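Guides > Paper & Print > Storing and posting small prints

How to pack and store small prints so they don't bend, yellow or stick together

Reading time: 7 minutes

Quick one, because I keep getting asked and I keep typing the same answer out. I print cards and small lino pieces, mostly A5 and A6, and I've been keeping them in a spare room in Skistwood for long enough to have ruined plenty. Posted 1,568 orders so far. Most arrived flat. The ones that didn't taught me the rest.

What you need

Acid-free tissue or glassine. Greyboard offcuts. Cellophane sleeves if you use them, one size bigger than you think. Cardboard boxes that fit the paper size. A plastic tub with a lid to put the boxes in. Paper tape. Pencil. A few sachets of silica gel.

Don't buy the fancy archive boxes straight away. Lovely, expensive, and you'll want a different size by October.

Step 1. Let them dry. Longer than that.

Oil-based ink on a thick paper can feel dry and not be. Touch test is useless. I lay a scrap of tissue on the darkest bit, rub with the back of a spoon, look at the tissue. Any colour at all, back on the rack. A solid black in my back room in winter needs 7 days at the very least and usually more. Water-based is quicker, obviously, but still give it overnight.

If you've added a drier, fine, test it anyway.

Chie Wada, who taught the evening class I did, used to write the printing date in pencil on the first and last sheet of each pile. Do that. I skipped it for years and then stood there in front of four piles all looking the same.

Step 2. Sort before you stack

Same size with same size. Never a small print on top of a big one, you get a ghost line where the edge sat and it does not come out. I've tried steam, weights, swearing.

Faces all the same way. Some people go face to face with one tissue between. Two inked surfaces and only one bit of tissue doing the work, I don't like it.

Anything with metallic ink gets its own pile. It sheds. You will find it on everthing.

Step 3. Interleave

One sheet of glassine per print. Cut it slightly bigger than the paper all round, a few millimetres, so the edge of the glassine isn't sitting on the image. Glassine hates damp, it cockles, so if your room is damp use the acid-free tissue. Normal shop tissue is not the same thing. Kitchen paper is definately not, it has a texture and the texture transfers.

Greyboard at the bottom of the pile, greyboard at the top. Then stop. Fifty prints to a pile is plenty for A6, thirty for A5. Bigger piles slide about when you lift them and the weight starts to matter on the bottom few.

Step 4. Box them

Box should be snug but you should be able to get a finger down one side. Too loose and the prints slump and curve, and a curve that's been there for three months is a curve for life. If the box is loose, pack the gap with folded card. Not bubble wrap. Bubble wrap leaves little circles, ask me how I know.

Upright or flat? Endless argument. Flat is better for the paper, no question. Upright is better for finding things. My compromise: unsold stock goes upright in tight boxes, the good proofs go flat in a drawer. If a box is full enough that nothing can lean, upright does no harm that I've ever noticed.
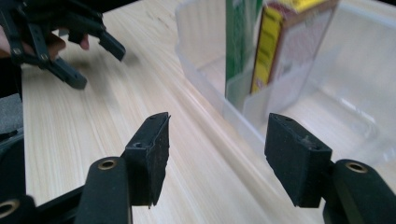

Label the short end, not the lid. Lids get swapped. Title, paper, how many, month. Pencil on a bit of paper tape so you can rub the number out when you sell some. I used a marker on the box once and it smelt for weeks, and the smell got in the prints.

Step 5. Where to put it

Inside wall. Not the floor, not under the window, not the cupboard with the boiler in it. Lofts are hopeless, too hot and then too cold. Under the bed is better than people make out so long as you hoover.

Put a silica sachet in the tub, not in the box against the paper. Swap them or dry them out in a low oven when you remember. I do mine when the clocks change.

Check on things a couple of times a year. Lift the lid, have a sniff. Musty means move it today. Look along the edges of the paper for tiny nibbled bits, that's silverfish, they love the size in the paper. Found them in a pile of 200 cards once. Binned most of the pile. Sticky traps along the skirting after that and no more trouble.

Step 6. Getting one out to post

Wash hands. No hand cream. Sounds fussy, but a greasy thumb on a white margin shows up a month later as a yellow thumb.

Lift with two hands by opposite edges, or slide a piece of card under and lift the card. Picking up a corner makes a little half-moon dent, you only see it in side light, and the customer will have side light.

Then:

Print in sleeve with a backing board. Sleeve flap folded to the BACK, and peel the sticky strip before the print goes near it. Tape the sleeve to a bigger piece of greyboard with paper tape across two corners. Second greyboard on top, grain running the other way to the first so it won't fold. Tape all four sides, not just two. Into a board-backed envelope. Shake it. If it moves, more card.

Write the address before anything goes in. Biro through an envelope goes through more than you'd think.

Cost. For A6 the packing was coming out higher than the postage until I started saving greyboard from the backs of pads. Masanobu Takeda, two doors down, runs a framing shop and gives me mount board offcuts by the bagful. Worth asking your local one. They mostly throw it out.

Tubes: no. Not for anything under A3. Nobody wants to flatten a card.

If it's gone wrong already

Curved prints. Between clean blotting paper, under a board, heavy books, two weeks. Not an iron. If the paper is very dry leave it in the bathroom for an hour after a shower first (door shut, well away from the water), then under the books.

Stuck together. Don't pull. Put the pair in the fridge in a sealed bag for an hour, then try a thin palette knife from a corner. Works half the time with oil ink. If it's water-based ink they are probably one print now.

Smudge on the margin. Soft white eraser, a clean bit of it, light strokes outwards. Stop before the paper goes fluffy.

Foxing, the little brown spots. Leave it. Keep that one apart from the others and sell it cheap or keep it for yourself.

Keeping count

Last thing. Keep a list. I use a notebook, one page per design, and cross off as they go. Mine said 1,038 prints in stock last time I added it up and I'd have guessed half that. Which is how I ended up reprinting a design I had a full box of.

Will do a separate page on framing when I get a minute.

Comments (4)

Maren
The bathroom trick worked on a really badly rolled A4, thank you. Took nearer three weeks under the books though, thick paper.

skutberg_press
Disagree on face to face, I've done it for years with tissue both sides and had no offset. But agree the shop tissue is rubbish. Do you trim the glassine by hand?

(reply) By hand, rotary cutter, a stack of ten at a time. More than ten and the bottom ones wander.

Pauline T
What about the cardboard boxes themselves, don't they need to be acid free too? Mine are just the ones my cards came in.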